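We use cookies to remember your reading position and to improve this site. By continuing you agree to our use of cookies. Accept | Manage settings

Chapter 6
Rules for Robots in Lived-In Rooms

Walk into a factory that uses robots and you will probably see the rules before you see the machines. There are yellow lines on the floor, fences with locked gates, and a big red button every few steps. Those rules are old, well tested, and wonderfully clear. A person is on one side of the line, the robot is on the other, and if the gate opens, everything stops.

Now take away the fence. Put the robot in a laundry room, a kitchen, or a hallway with shoes in it. What does a good rule look like there? This is one of the liveliest questions in the whole field, and you are about to spend a chapter on it!

We will follow a single household job from start to finish: moving clothes between a basket and a front-loading washer. People do it half asleep. For a robot it brings together almost everything a working standard has to cover – a swinging door, a deep opening, soft things that tangle, an appliance with its own lock and controls, and a person who may come back for a forgotten sock at any moment.

6.1 What a practice sheet is for

A practice sheet is the plain cousin of a formal standard. It is written by the people who run the robot, for the people who run the robot, and it says what must be true before, during, and after a task. The sheet we use in this chapter comes from Clatness, a training workshop in Gutville where Samah Ashour and Abdelghani Mahrous teach new operators. Their first version filled 40 pages and hardly anyone got to the end of it. The second fits on two sides of a card, and trainees can recite most of it after a week.

What changed between the two? Ashour cut every sentence that could not be checked. "Take care near the door" went out. "Door fully open before the arm enters" came in. You can look at a door and say yes or no, and so can the trainee next to you. Try that test on any rule you meet in this chapter. It is surprisingly good fun, and you will soon start doing it to the signs at your swimming pool.

6.2 The approach check

The Clatness card splits the laundry job into an approach, a reach, and a retreat. Most of our attention goes to the approach, when the arm is still outside the machine and stopping costs nothing. The operator reads these lines aloud:

- Door fully open, clear of the arm's path.
- Drum still. Look inside before reaching inside.
- Fingers outside the gasket until the operator says "enter."
- Basket position noted.
- Cords on the floor found and kept out of the path.
- Nobody within reach of the arm.

Mahrous asks his trainees to stop at the third line and hold the position while they talk through the rest. The gasket deserves that respect. It is soft, it folds, and a fingertip that catches it can pull it out of its seat. 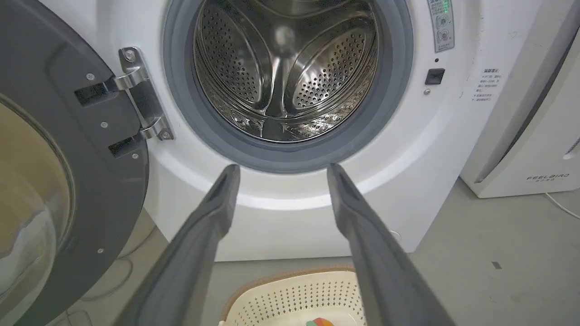 Figure 6.1 Holding at the approach. The gripper fingers are spread just below the gasket, with the washer door open and the basket on the floor between them.

Look closely at Figure 6.1 with the card beside you. Which lines can you check from this view alone? The door is easy, and you can see the drum is empty, and there is a thin white cord on the floor at the right that belongs on your list. The last line is harder. A camera near the gripper has a superb view of the work and a poor view of the room, so the card calls for a second pair of eyes whenever the arm is live. Section 6.4 returns to this point in detail.

6.3 Writing down what happened

In one term, Clatness trainees logged 770 practice approaches and called a stop on 276 of them. New students often read the second number as bad news. Ashour loves it! A stop at the approach means that somebody read the card, saw a line that failed, and spoke up. A log with no stops in it would send her straight down to the workshop floor to find out why.

The entries are short: time of day, task, line number, and what the operator saw. Keep guesses in a separate column. "Sleeve over the rim" is an observation, and "robot confused by sleeve" is a guess.

Before you go on

Choose a chore you did this morning and write four checks for it, each with a yes or no answer. Swap lists with a partner and strike out any line the two of you would answer differently. Keep what is left, because you will need it for the reach rules in Section 6.4.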